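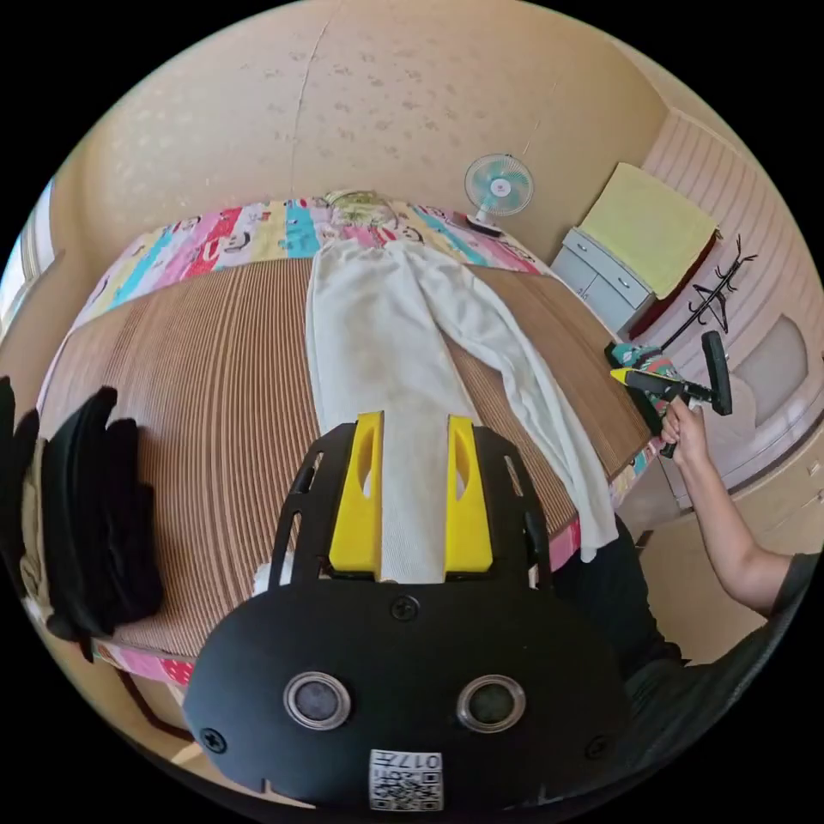

A bed covered with a brown ribbed mat.

Season passes at Gritlow go on sale on Friday, October 20, 2023, with a revised structure that the resort's operator, Clodusport, says will be easier for regular skiers to follow. Cristian Montoya, Head of Guest Services, answered our questions on prices, refunds and the new midweek pass.

The number of pass types has been cut from nine to four. Mr Montoya said that the former list had grown by small additions over many winters. "Guests were telephoning us to ask which pass they already held," he said. "We took the view that the range itself was at fault."

The full adult pass is priced at 700 euros and is valid on every day of the season, including public holidays. A midweek pass costs 388 euros and may be used from Monday to Friday, with the exception of the Christmas fortnight. Children under six continue to ski free of charge when accompanied by a pass holder.

Sales of the midweek pass will be limited to 1,000 in its first year. Asked whether that limit might be raised, Mr Montoya was cautious. "We wish to see how the Carhuamaca chairlift copes at ten in the morning before we commit ourselves," he said. The chairlift serves most of the beginner slopes and has been the main source of complaints about queues.

On refunds, the rules are now stricter in one respect. Claims for injury must be made within 14 days and supported by a doctor's note. Passes that have not been used may be returned in full until the lifts open -- a change that Mr Montoya said had been requested by families who book early.

The resort sold 2,127 passes of all kinds last winter. Mr Montoya declined to give a target for this one.

Night skiing on the Stidier run is not included in any pass and will be charged separately at the lift office. The season is due to close in April, subject to snow.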